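The Salt Ledger (novel)

The Salt Ledger is a fantasy novel by Pramila Semwal, published by Saxena. It is billed as the opening book of the Dretari cycle, although only one later volume has appeared and the publisher has not announced a third. It runs to 210 pages in the first printing.

Plot

The story follows Goron, a clerk in the river city of Dretari, who finds that the tax records he copies change overnight. Names struck from the ledger belong to people whose neighbors no longer remember them. Goron begins keeping a second ledger at home and is drawn into a dispute between the salt guild and the city's ferrymen. The last chapters take place on a barge during a flood. Whether the ledger is magical or has been tampered with is left open, and readers disagree over whether this was planned or simply unfinished.

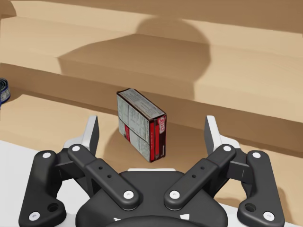

Publication

The publisher's catalog says the first printing of 1,000 copies sold out before December. No sales records have been made public, and a bookseller's listing from the same period gives the print run as 500. Semwal has repeated the higher number in interviews without giving a source. The claim that she wrote the book in a single winter also rests on her word alone, and it sits badly with an earlier magazine piece in which she spoke of dropping two full drafts.

Reception

Reviews were few. The online magazine Gremico ran the longest, dated 15 Jun 2019, in which Gaurav Rajput praised the flood chapters but called the guild politics "a long argument between people who all talk like the author." The back cover of the reprint quotes only the first half of his sentence on the flood and leaves out his complaint that it "arrives far too late."

Later publicity called the novel a cult classic. Evidence for a following of any size is thin and consists mostly of a reading group's web page and a handful of fan stories about the ferrymen. 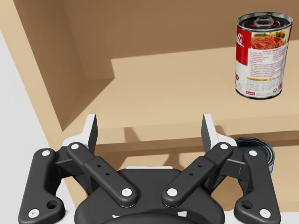
Computer rendering of a black two-finger gripper.

Sequel

Book 2, The Ferry Tax, moves the action upriver and drops Goron after the opening chapter. A screen version has been described as "in development" on the publisher's site, but no studio, writer or director has been named.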